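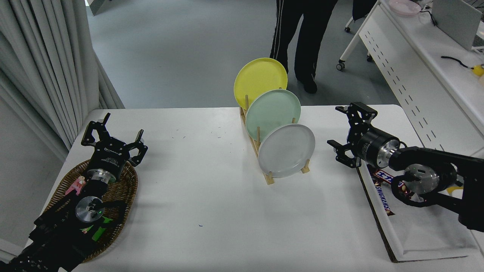 Wooden rack on the white table, three plates in it.

Wooden dish rack: plates leaning into each other, worth keeping?

tallow_creek
Posted 25/08/2022
We moved to a smaller apartment in April and the old wire rack didn't fit next to the sink, so I bought a wooden one, the Caron. Slanted slats, upright pegs, light wood with no color on it. It's on the table for now because I haven't decided where it should live.

My question is about the spacing. I put the yellow plate at the back, then the green, then the light gray one in front, and each one overlaps the one behind it. I would like more air between them. Is this how these racks are meant to be loaded, or is it the wrong rack for round plates? I have until the end of the month to return it.

Second question, what do people put on the wood, if anything?

mbrandt_kitchen
Staggered is fine. The plates only need to stay apart where they sit. If the bottom edges are each in their own gap, the tops can overlap from where you're standing and still have air between them. Look at it from the side before you decide anything.

On the wood, mineral oil. Wipe on, leave overnight, wipe off.

Ruddock
I had the Caron for two years and gave it away. The pegs are thin and the deep plates we use wouldn't stand up in it. Flat plates were OK. Bowls were hopeless. If you own more than a couple of bowls I'd send it back.

tallow_creek
We have four bowls and I wash them by hand. They go upside down on a towel right now. I could keep doing that.

pinefloor
Don't oil it. I oiled mine and it went sticky on the bottom and picked up every bit of dust in the kitchen. Bare wood dries faster. Once a week I stand it on end by the window and that's the whole routine. Mine is going on six years.

mbrandt_kitchen
Sticky means it was vegetable oil or too much was left on. Mineral oil doesn't do that if you wipe it off.

pinefloor
It was mineral oil from the hardware store and I wiped it off. I'm only saying what happened.

Ivone Peixoto
I run a rental with a small kitchen and have bought a lot of these over the years. My order of preference:

Winutano, wood, wider gaps, longer base. Takes dinner plates and soup plates. Takes up more counter.
Caron, wood, the one you have. Good for a small household with flat plates.
Olach, metal with a tray. Ugly, easy to clean, the guests can't ruin it.

Whatever you get, think about the water. A wooden rack standing straight on a table will leave a mark sooner or later if you put plates in it dripping. Shake them over the sink first, or put something with a rim under the rack.

tallow_creek
Would a plain tray work? I have a white one with a raised rim on the same table. It only has a Snickers in it at the moment so it can be spared.

Ivone Peixoto
Measure the base first. The feet have to sit flat inside the rim. If one end rides up on the edge the plates will lean too far and you'll hear about it at night.

Ruddock
A tray under wood is asking for mold. The water sits there and the base sits in the water. With my rack I got black spots on the underside in the first winter and they never sanded out. Folded dish towel, changed daily. Better yet, dry the plates and put them away.

Ivone Peixoto
You have to empty the tray, yes. I would also have to change the towel.

quarterpast
Why have a rack at all for three plates? Wash, dry, cupboard.

tallow_creek
There are more than three, those were the ones I tried it with. And I don't like drying dishes.

hobnail_jen
Going back to the first question, I'd try turning the order around. Smallest plate in front, biggest at the back, and leave an empty gap between each one if the rack lets you. My Caron holds five dinner plates that way. If you fill every gap it holds more, but the middle ones are still damp at bedtime.

The brown wicker basket next to it would be my actual worry. If that's going to stay beside the rack, move it over a bit. Wicker that gets splashed every day goes gray and starts to smell.

tallow_creek
The basket is for odds and ends and will probably go on a shelf. Good point though.

I looked at the plates from the side like mbrandt said and there's a finger's width between them at the bottom. Less at the top. I'll try it with gaps skipped for a week.

mbrandt_kitchen
A finger's width is plenty.

Ruddock
It's plenty in a dry house. Where are you?

tallow_creek
Rirkcombe, ground floor, north side. Not a dry house.

Ruddock
Then I'd return it and get metal. I know I'm repeating myself.

pinefloor
I'm ground floor too and mine is fine. Get it off the table at night and open a window.

quarterpast
What did it cost, out of interest?

tallow_creek
15, on sale. Postage to return it would be a third of that, so unless it goes badly this week I'm probably keeping it. No oil for now. If it spots I'll try the mineral oil on the underside only and report back.

hobnail_jen
Sand the underside lightly before you oil it. 200 grit is fine. And let it dry for two full days first, or you'll shut the damp in.

Ivone Peixoto
Agree with that. Do the ends of the slats too, they drink the most.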